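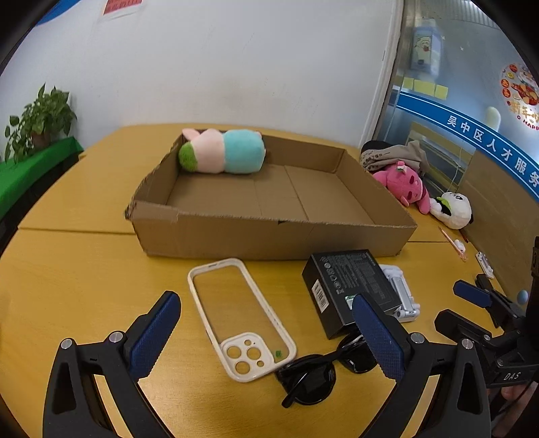
*Tabletop station with open tray, phone case between the fingers and sunglasses partly under the right pad.*

**conneely_qa** (10/16/18)
Draft section 2 of the Jirkley handling guide is open for comment. It requires that eyewear be gripped by the frame and that lenses be kept clear of the pads.

**junduvholm_lab**
We support the frame rule. We request a second clause: trays with torn walls shall be replaced before a session begins.

**clomano_ops**
We object to that clause. Our log covers 1,195 sessions, and tray wear did not affect placement. A tray should be replaced when it no longer stands flat.

**junduvholm_lab**
"Stands flat" is open to interpretation. Two inspectors will read it two ways.

**C. Ó Flaithearta (moderator)**
Both wordings will be entered in the draft. Members are asked to submit session records, up to 2,000 per site, before the October review. Soft toys remain under section 4.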